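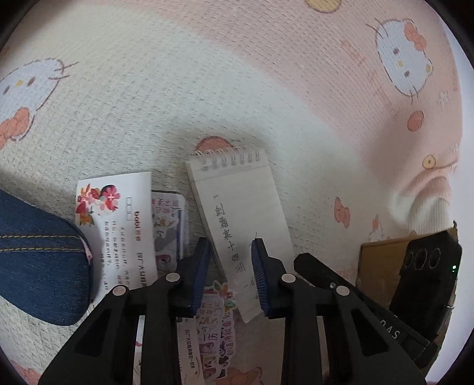 Spiral notepad with handwritten Chinese characters, on cat-print fabric.

Posted in: Residents' Association > Minutes
2 min read

Dunbar Court Residents' Association – minutes, October

Present: Kaja Sakalauskas (chair), Hagos Tesfamariam, Urmas Sepp, Gunārs Laur (minutes). Apologies: Darius Grīnberga. Opened 7.05 pm.

1. Previous minutes
Accepted with one correction: the bike cage key deposit is refundable.

2. Stormwater pit, rear driveway
Rovadis has quoted $2,973 to clear the line and replace the grate. H. Tesfamariam noted that the quote excludes kerb repair. A second quote is to be obtained before approval.

3. Hallway lighting
Three fittings on level two remain out. Parts cost $780, labour extra. Approved. U. Sepp to confirm the colour temperature matches level one.

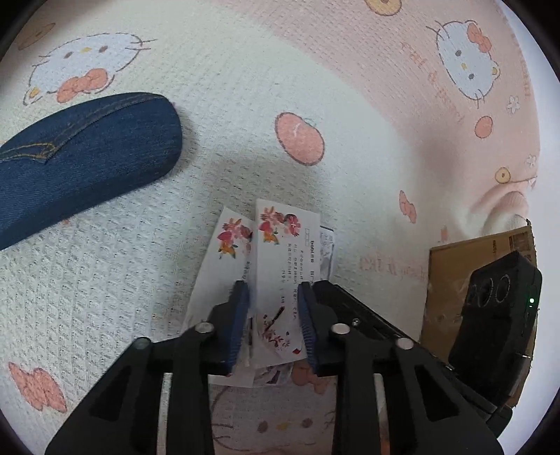

Paper cards and leaflets in a small stack.

4. Letterboxes
Unaddressed mail continues to block the lower row. Stickers to be ordered. Units 4 and 9 still have faulty locks – owners to be reminded in writing.

5. Finances
Balance of the minor works account is $1,081 before item 3. Levy notices go out at the end of the month.

6. Other business
Bin night roster unchanged. The visitor bay was discussed and held over.

Closed 8.20 pm.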